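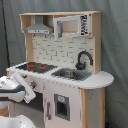 Cocinita de madera con campana, microondas y grifo negro

Puerta del micro que se abre sola, y mas dudas de la cocinita

14 compartidos · 9 comentarios

chrysoula_t
Hola, a ver si alguien tiene la misma. Es la Undine de Nivora, segunda mano, 70 euros, sin instrucciones. Montada en una tarde con mi cuñado y mucha mala leche. Problema: la puerta del micro no se queda cerrada. La empujas, hace tope y vuelve. Le he puesto blutack y dura lo que dura. Además la encimera cojea un pelín por el lado del fregadero, poco, pero cuando mi hija apoya los codos se nota. ¿Imán? ¿Cambiar bisagra? La niña cumple 5 en dos semanas y quiero dejarla fina antes.

psarras_n
Imán. De los de armario, los chiquitos, en cualquier ferretería. No toques la bisagra que el tablero es fino y al segundo agujero se raja.

halldora
No estoy de acuerdo con lo del imán. Con imán fuerte tiran de la puerta entera y arrancan los tornillos, me pasó con la del mayor. Mira primero si la bisagra está montada del revés, en la nuestra venía una pegatinita que no vio nadie en casa. Aflojar, girar, apretar. Cinco minutos

psarras_n
Pues imán flojo. Tampoco es tan dificil

chrysoula_t
Miro lo de la bisagra esta noche. Del revés puede ser perfectamente, montamos la parte de arriba tres veces. Otra cosa, la pongo aquí para no abrir otro hilo: el grifo. Baila. Lo aprieto por debajo y a los dos días otra vez suelto. El resto del fregadero bien, la pila encaja y se puede sacar para lavarla, que eso me encanta.
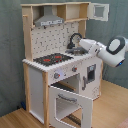

Y lo que decía, que igual es que falta una arandela, porque en la bolsa de tornillos sobraban 2 piezas y ninguna pinta de ir en el grifo. ¿Alguien que tenga el manual me puede mirar qué lleva por debajo? Con una foto de la página me apaño. Gracias!!

kouris_ch
Lleva arandela de goma y tuerca de plástico. La de plástico se pasa de rosca enseguida, cámbiala por una metálica. Llévate la vieja a la tienda, que yo compré a ojo y tuve que volver.

savvas.marg
O cola y a correr. Un grifo de juguete no tiene que desmontarse nunca

halldora
Hasta que te mudas. Nosotros pegamos media cocina y luego no pasaba por la puerta del piso nuevo, hubo que serrar el copete. Cola NO.

savvas.marg
Bueno, pero es que vosotros pegasteis media cocina, yo digo un grifo jaja

chrysoula_t
Cola no, que la hereda mi sobrino. Compro tuerca.

lamadredelucio
Me cuelo. ¿Los azulejos del panel de atrás son impresos o vinilo? A la nuestra se le ha levantado una esquina, de pasar la toallita húmeda a diario supongo. Es otra marca, Farncombe, pero muy parecida de forma.

chrysoula_t
Impresos, o eso parece al tacto, no hay borde por donde tirar. Trapo apenas húmedo y ya. Con los fuegos igual, mi hija frota ahí como si hubiera guisado de verdad.

kouris_ch
Si la tuya es vinilo, secador templado y tarjeta de plástico para alisar. Y si se rompe, hay papel autoadhesivo de azulejitos, queda hasta mejor que el original

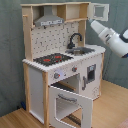
kouris_ch
Por cierto, tema accesorios, que luego todo acaba dentro del fregadero. Yo no compraría más cestas ni organizadores, en la nuestra ya no cabía nada y la peque no jugaba, solo vaciaba. Tres cacharros y una manopla. El palito que sale del poste izquierdo, arriba, aprovéchalo para el trapo o la espumadera, que los críos lo cogen sin subirse a nada. Y si cuelgas algo de más peso, mejor en la pared, porque esos palitos van a presión.

halldora
Totalmente. Lo nuestro parecía un mercadillo. Al final dejé ollas y dos platos, lo demás en una caja en el trastero y voy rotando

savvas.marg
Pues la mía juega más cuantas más cosas tiene. Verduras de fieltro, latas vacías, los cuchillos de madera de la abuela que ella llama "los Sabatier". Cada niño es un mundo, no hay que vaciar nada por norma

halldora
Por norma no, por salud mental mia

chrysoula_t
Vuelvo. Bisagra del revés, efectivamente. Girada y la puerta ya se queda, no cierra clavada pero se queda. @psarras_n guardo el imán por si acaso, que lo compré de camino. Tuerca metálica pedida. Lo de la cojera: era el suelo, le metí un fieltro doblado debajo de la pata y listo.

psarras_n
El imán flojo, eh

chrysoula_t
Que siiii. Me queda decidir si pinto la madera o la dejo al natural. Mi cuñado dice barniz al agua, mi madre dice que verde menta.

lamadredelucio
Al natural!! Con el blanco queda preciosa, no la pintes

kouris_ch
Barniz al agua mate, dos manos, lija fina entre medias. Y desmonta el grifo antes, ya que vas a cambiar la tuerca.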